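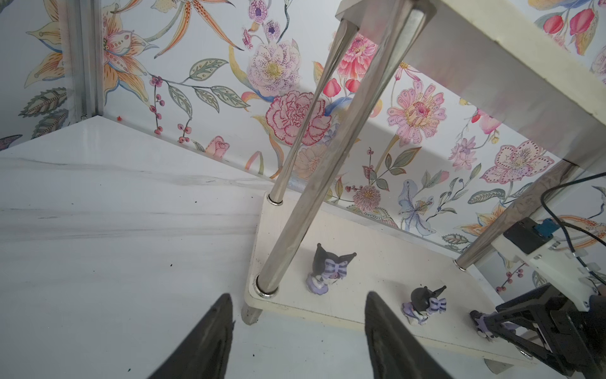
White marble-patterned tabletop against floral wallpaper.

TRENHAM TABLE SWAP OPENS ITS SECOND SEASON WITH 522 RECIPES AND A LOT OF SOUP

Udisley, August 2020 -- I usually leave press releases to people who like writing them, but I run the Trenham Table Swap and I'm too excited to hand this one off. Our second season is open! Sign-up is on our website right now and it closes when all 100 places are gone.

If you missed us last time, the Swap is a recipe exchange by mail. You send in one dish your household really eats (weeknight food, please, I have enough wedding cakes) and over the next few months you get five recipes back from other kitchens, printed on cards, with the stains and scribbles left in if the sender wants them there. You cook them, you write back, you argue politely over how much garlic is too much.

We started in January with a shoebox and a roll of stamps, and I figured we'd get a couple dozen cards. We now have 522. Soup is the biggest pile by a mile, then beans, then a category I've had to label "things on toast." I've personally cooked 99 of them and my freezer won't close.

A few things are new this season. There's a beginner's track, so if you've never made a white sauce you won't be sent somebody's three-day cassoulet. There's a large-print card for anyone who wants it, just check the box. And we finally have a proper index, sorted by main ingredient and by how long the thing takes from start to table -- the real time, with the chopping counted.

We've also put together the Navarro Road Supper Book, a spiral-bound collection of the recipes people wrote back about the most. It lies flat on the counter, which I fought for. The lentil and lemon one is on page one and I make it every week. Swap members get the book with their first packet, and everyone else can order a copy through the site.

It costs nothing to join apart from your own postage. You can sign up as one person or a whole household, but please send only one recipe per sign-up, and write your oven temperatures in Fahrenheit. Handwriting is welcome if I can read it.

Editors who'd like a review copy of the book, or permission to reprint the lentil recipe, can reach me through the press page of the Trenham Table Swap website. I answer everything myself, mostly in the evenings after the dishes.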